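From: Trinity Okafor
To: ukcombe-demos
Date: 29 Apr 2020
Subject: Re: wrist view episodes, what to keep

Gisela Paredes wrote:
> The Flornau set has 1,869 episodes. 427 of them start with
> the gripper already between the posts. Do we drop those or
> relabel the start? Also, is the tray pose fixed?

Keep them, but set the start flag to 2. The loader skips flag 2 for the approach policy and still uses it for the insert policy. Dropping them would leave the insert side too thin.

The tray pose is not fixed. Treat it as unknown in every episode and do not write it to the header. The old Barrientos script still fills that field with zeros, so strip it before you merge.

For new recordings, please hold still for 180 ticks before the first move. Operators have been cutting this short. Save failed grasps as well, in the same folder, with the outcome field set.

Typical wrist view, with the fingers over the board and the gray tray up on the ribbed panel: 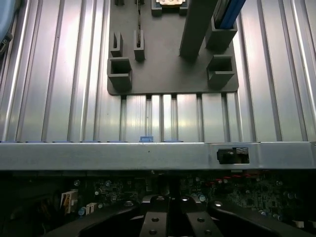 Modupe Abubakar asked off list whether the outcome field should be filled in by the operator or at review. I would say at review, by someone who did not drive the arm. If the two disagree, leave it blank and put the episode number in the notes file.

Merge script is on the Mukdale share, version 4.

Trinity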